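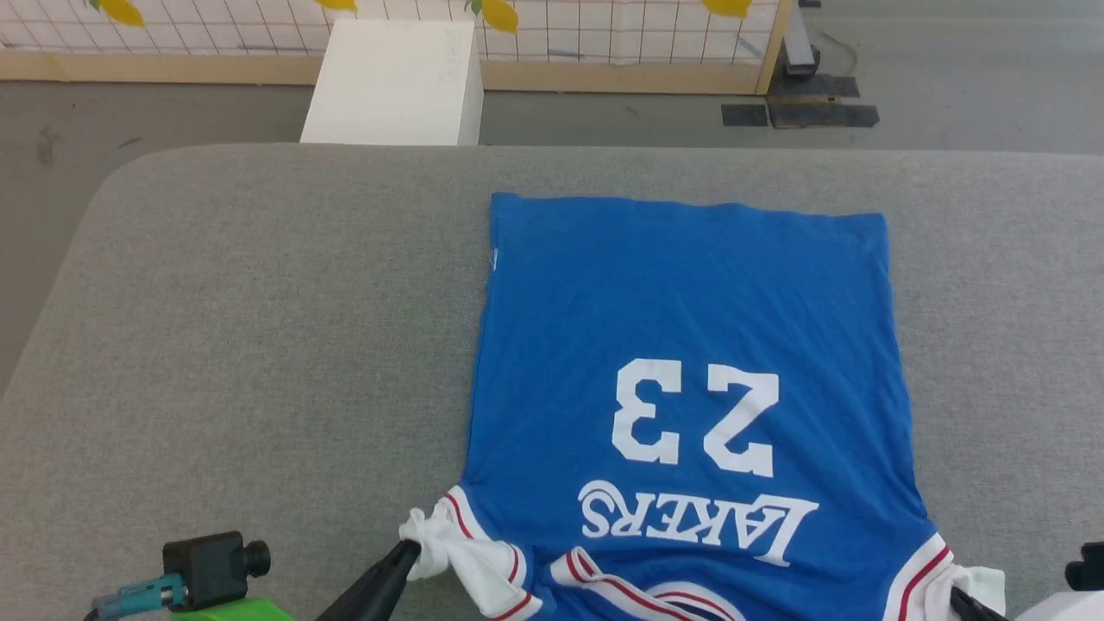

Number 23, face down and waiting its turn.

So I finally did the jersey pile. If you've been reading for a while you know about the jersey pile, which lived in the bottom of the hall closet for most of the winter and had started creeping out under the door. My brother played rec league forever, my kids went through a phase, I went through a phase (shorter, more expensive), and somehow every one of those shirts ended up at my house. I'm the oldest. Things roll downhill to me.

I'd been putting it off because jerseys are awful to fold. T-shirts I can do half asleep while something is on TV. A tank-style jersey has no sleeves to tuck in, the fabric slides around, and the second you get one side in, the other side wanders off. I used to roll them, and then the numbers cracked on two of my favorites, right along the roll. I was really sad about the green one.

The blue Lakers one went first because it's the one everybody asks about. White 23 on the back, white trim with the little red stripes around the neck and armholes. No, I don't know what year it's supposed to be, and no, I'm not looking it up. I like the color. That blue with the white lettering looks so good hanging on a wall, and it has spent its life in a closet, poor thing.

OK, so, the folding. I tried it four different ways and this is where I landed.

Lay it face down on something flat and a little bit grippy. I started on the dining table and the fabric skated all over the place, so I moved to the big gray padded top, and what a difference! The weave holds on to the cloth just enough that it stays where you put it. A bed works too, but mine is too soft and I end up chasing dents. An ironing board is too narrow unless the jersey is for a toddler.

Take it by the shoulders, one hand on each strip of trim, and pull toward you gently. I put the neck end nearest me, so all the writing is upside down from where I stand. Feels backward the first time. But the shoulders are the part that bunches up, and I want those right under my hands. Then smooth down the middle with the flat of your palm, away from you, toward the hem. Don't fuss over the hem yet. It always looks a bit wavy and it sorts itself out later.

Next, fold one side in toward the middle, armhole and all, so you get a long straight edge. Do the same on the other side. You want the two sides to meet or barely overlap. If you go too far, you get a thick ridge right behind the number and that's where the creasing starts. After that I lay a sheet of tissue on top, bring the hem up about a third of the way, and fold once more. You should end up with a rectangle with the trim peeking out at one end, so you can tell which shirt is which without digging.

The tissue was Nesrin Karakaya's idea. She came by with coffee at ten in the morning, looked at what I was doing, and told me I was going to ruin the lettering. She was right! Printed numbers like to stick to each other if they sit pressed together through a hot summer. Tissue between, problem gone. I bought a pack of 92 sheets from Zusis and I've barely made a dent, so there will be a lot of very fancy gift bags around here come December.

For the ones with really stubborn wrinkles, I turned them inside out and ran a cool iron over the plain parts only. You could steam them too. My steamer is an ancient Pindolico that spits, so I don't trust it anywhere near white trim.

Something I keep relearning is that it's much faster to start over than to fix a bad fold. If a shoulder twists on you, you can poke at it forever and it only gets worse, with one bit flat and another bit popping up. Shake it out, put it back down, begin again. I lost a good chunk of the morning to tugging at one armhole on a red mesh thing from my brother's Ertürk Bakery team. I should have let go of it the first time.

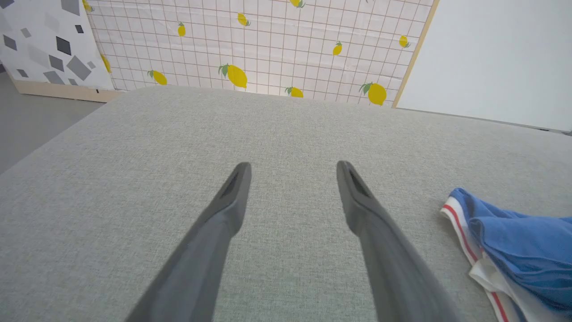 Benedikt Oberholzer wrote to me after last month's closet post to say that folding is all wrong for jerseys and they should be hung, always, on wide hangers, with the side seams straight and a bit of room between them. He says folded ones never lose the line across the belly, and that he'd sooner give a shirt away than put it in a drawer.

Well, Benedikt, I hear you, and if I had your closet I would do it! I've got 14 of these and a rod that is already bowing under the winter coats. The blue one may well get a hanger, because I keep thinking about that spot on the wall by the stairs. The rest are going in the long flat Inaline box under the guest bed, two stacks side by side, with the heavier ones on the bottom.

I also did a small giveaway bag. Three shirts that fit no one and one with a stain I've been lying to myself about (that one is going in the rag bin, don't worry). My brother got a text with photos and a deadline. So far he has claimed one and sent me a thumbs up about the others, whatever that means.

Hats are next — there's a whole shelf of them and I have no method whatsoever. If you store ball caps without squashing the fronts, please tell me how in the comments. I've got until my sister-in-law needs the guest room.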